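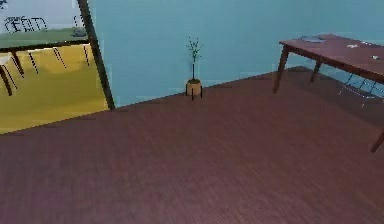 A simulated home used in the Farkeck search tests, with an adjoining room through the doorway at left. Rendering: Ornow Robotics Lab

Ornow lab teaches home robots to search the next room

June 17, 2026

A research group at the Ornow Robotics Lab has reported a new way for household robots to look for small objects that have been left somewhere in a home. The method, called Farkeck, keeps a running list of surfaces the robot has seen but has not yet checked properly, including those it has only glimpsed through an open door.

Most search programs of this kind work from a map. The robot goes over one room, marks it as done and moves on. Tobiloba Usman, who wrote most of the Farkeck code, said the trouble starts when a room is marked as done too early.

"A tabletop seen from across the room counts as seen, and then the robot never goes back to it," Usman said. "A phone lying flat at that distance is a few pixels. We wanted the robot to know that it had looked but hadn't looked well enough."

Farkeck gives every table, seat, shelf and bed a score based on distance, viewing angle and how much of it was hidden by other things. A low score keeps the surface on the list. The robot then picks its next stop by weighing the score against the length of the trip. If a poorly seen table in the next room is closer than a poorly seen chair in this one, it goes through the door first and comes back later.

The group ran 600 searches in 30 simulated homes, using the Omwood rendering software. Floor and wall colors were changed from home to home so that the program could not learn to lean on them. The same searches were run with the lab's earlier program. Farkeck found the object in more than 200 searches where the earlier program had given up. 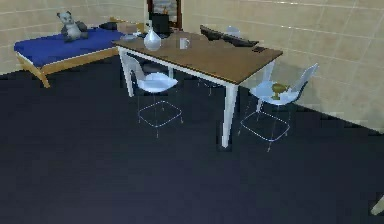 Ornow Research News, Volume 30, Issue 2

Chairs turned out to be a weak point in the older program. It had been set up to treat a chair as something to steer around, and objects left on the seats were often missed. Farkeck treats a seat as a surface like any other, even when the chair is pushed up to a table or stands on the far side of it.

Beds and sofas took more work. Their surfaces are soft and uneven, and a cushion or a toy can hide what is behind it. Tuulikki Kallio, who leads the group, said the scoring had to be rewritten twice before the robot stopped circling the same bed.

"It would see a cushion, decide the area behind it was unknown, drive to the other end, and see the cushion from there," Kallio said. "On paper it was doing the right thing. It just never left."

The fix was a limit on how many times one surface can be visited before the rest of the list is cleared.
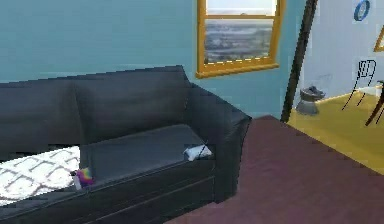 The limit costs the robot a few finds, mostly small things lying close to an armrest or between cushions, but it shortens the average search enough that the group decided to keep it. Users will be able to change the setting.

Damian Pichler, a software engineer at Ahonen who read an early draft of the report, said he would like to see results from real homes before drawing conclusions. Rendered rooms are evenly lit, he said, and doors in them tend to stay open – two things a working robot cannot count on.

Kallio agreed that closed doors are not handled yet. For now, Farkeck treats a closed door as a wall. Eino Juntunen, a doctoral student in the group, is working on a version that asks the user whether a door may be opened.

Trials with a wheeled robot in a furnished test apartment are planned for October. The code and the list of test homes will be released with the full report.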